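Thread: 200 demos of picking up one sponge, do I need the fake living room?

mokville_mike
Nollon wants 200 examples by September. I have 3 usable. Head view, then two from the wrist cameras:

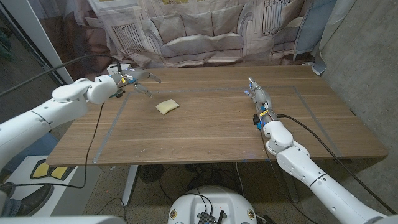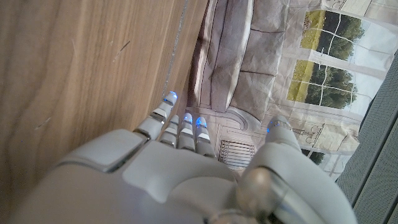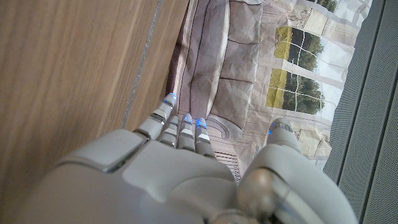
My worry is it learns the sofa and ignores the sponge.

psatti
It will learn the sofa. Swap the backdrop every 100 runs.

udimex_refugee
Disagree. Move the sponge more, leave the curtain alone. And iron it.

psatti
Ironing is how you get a policy that fears wrinkles.

mokville_mike
So 2 backdrops, both wrinkled. Does tape count as a feature?

udimex_refugee
Everything counts as a feature. Sorry.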